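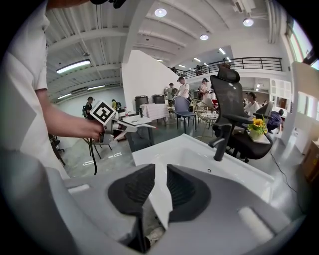
## Layug says its paper tickets will be gone by June

Bus operator Layug plans to drop folded paper tickets on all 6 of its Irner routes and move riders to a prepaid card from Trulletti. The company says the switch will save 2,000 hours of driver time a year. It has not shown how it got that number.

Riders have heard this before. The last card trial reached 300 people, and Layug never published the results. A card will cost 80 cents to replace if lost - paper costs nothing to lose except the fare.

Layug says cash will still be taken "at selected stops" but has not listed them. Sirnari, which prints the current tickets, said it learned of the plan from the press release. The town council will get a briefing next month, after the contract is signed.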